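Software Engineer, Bimanual Manipulation (planning and control)
Magnusson, Pluvumstead

We are recruiting an engineer for the software that runs two-armed assembly work with multi-fingered hands. The post is full time, for 2 years, starting in May.

You will maintain the motion planner, the grasp controller and the logging tools. Current work concerns small blue parts on a white board. The planner must keep both arms clear of each other while the hands work close together.
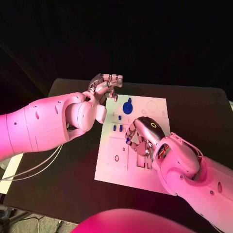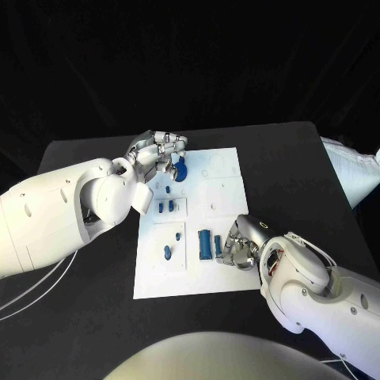 Magnusson Manipulation Software

Required: good C++ and Python, experience of real-time control, and a working knowledge of collision checking. Experience with camera calibration or contact estimation is useful. You should be able to read a log of 2000 joint samples and say where the controller went wrong.

The code base is called Prarnier. It has 149 open issues, and new starters take 12 of them in the first month. Code review is on Wednesday.

The post is based in Pluvumstead, with occasional travel to our Fatardale site. Send a CV and one code sample. Applicants on the shortlist will be given a short planning task.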